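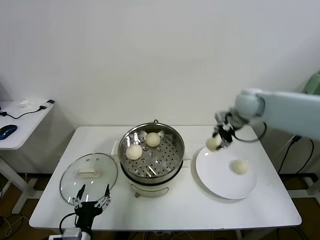 Abb. 4.1: Elektrischer Dampfgarer mit zwei Dampfbrötchen im Einsatz, links der Glasdeckel

Kapitel 4
Das Atelierporträt und seine Auftraggeber

Wer im 20. Jahrhundert ein Porträt bestellte, ging in der Regel zu Fuß. Das Atelier lag im eigenen Viertel, oft im obersten Stockwerk, weil man dort das Tageslicht von Norden nutzen konnte. Im Erdgeschoss hing ein Schaukasten mit gerahmten Abzügen: Brautpaare, Schulabgänger, gelegentlich ein Sänger oder eine Schauspielerin. Der Schaukasten war die wichtigste Werbung des Hauses und wurde entsprechend sorgfältig bestückt.

Dieses Kapitel behandelt das Atelier als Betrieb. Die Bildsprache des Porträts war Gegenstand von Kapitel 3; nun geht es um Preise, Arbeitsteilung und den Umgang mit dem Negativ. Als durchgehendes Fallbeispiel dient das Atelier Hasent in Hudham, dessen Auftragsbücher fast lückenlos erhalten sind. Bo-ram Bang hat sie ausgewertet und die Einträge nach Anlass, Format und Zahlungsweise geordnet.

4.1 Vom Termin zum Abzug

Eine Sitzung bei Hasent dauerte 40 Minuten. Belichtet wurden meist zwei Platten, später vier Aufnahmen auf Planfilm. Der Kunde sah zunächst nur Probeabzüge, die auf einem nicht fixierten Papier hergestellt waren und am Licht nachdunkelten. Wer sie behalten wollte, musste also bald bestellen -- ein Verfahren, das auch in anderen Ateliers üblich war.

Nach der Auswahl ging das Negativ an die Retusche. Falten wurden mit Bleistift auf der Schichtseite gemildert, störende Stellen im Hintergrund mit Deckfarbe abgedeckt. Erst danach entstand der endgültige Abzug.

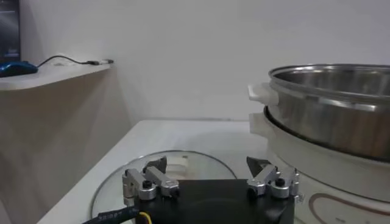

Abb. 4.2: Glasdeckel und Elektrotopf mit Edelstahlaufsatz auf weißer Tischplatte

4.2 Wem gehört das Negativ?

Der Kunde bezahlte die Abzüge, das Negativ blieb im Haus. Für den Fotografen war das Archiv eine Rücklage: Nachbestellungen brachten Einnahmen ohne neue Sitzung. Bei Hasent wurden die Negative in nummerierten Schachteln verwahrt, nach 60 Schachteln begann eine neue Reihe. Als das Atelier an den Nachfolger Seo überging, wurde das Archiv im Kaufvertrag gesondert bewertet.

Für die Forschung hat diese Praxis Folgen. Erhalten sind häufig auch solche Aufnahmen, die der Kunde abgelehnt hatte. Sie zeigen den Zustand vor der Retusche und erlauben den Vergleich mit dem ausgelieferten Bild. Abschnitt 4.3 führt einen solchen Vergleich an zwei Porträts aus den Auftragsbüchern durch.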